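Sorting and washing toddler building bricks
Household tips, posted January 20, 2025

The chunky bricks with big studs are easier to look after than the small sort, but they still collect crumbs, fluff and dried juice. If yours came out of the cupboard in December and have been on the floor ever since, give them a proper clean before they go away.

Tip them out on a hard, pale surface. A table or worktop is better than carpet, as you will spot the grit that falls out and can wipe it up afterwards. Spread the bricks so that none are stacked, and pull apart any that are still joined.
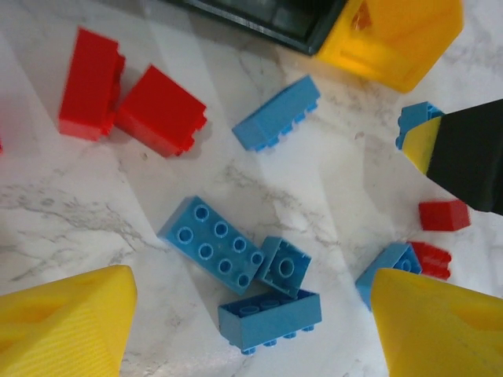
Red and blue bricks spread out on marble. Check the hollow undersides as well as the studs.

Wash in warm water with a squirt of washing-up liquid. An old toothbrush does the studs, and a bottle brush or cotton bud gets down beside the tubes underneath. Put them in a mesh bag if you prefer to swish the lot in one go. Leave anything with wheels, stickers or batteries out of the bowl and wipe it with a damp cloth.

Dry them open side down on a towel, then turn them over after 2 hours. Water sits in the tubes longer than you would think – give each one a shake before it goes in a tub.

For sorting, use open bins without lids and stand them side by side at the back of the table. Small children will drop a brick in a bin but will not bother with a catch.

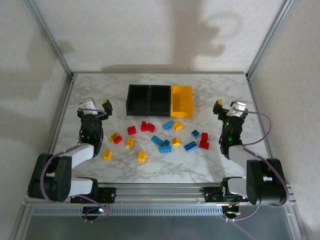

Sort by colour if a child is helping, one colour to a bin. By size is more useful for building, so keep the long bricks apart from the square ones if an adult is doing it. Bins that are all the same height slide under a bed or on to a low shelf.

Cracked bricks should go in the rubbish, as the edges can be sharp. Tetteh Mensah wrote in from Toltstead to say that he keeps a spare tub for odd pieces and goes through it when the bricks are next washed – a good way to stop strays ending up in the cutlery drawer.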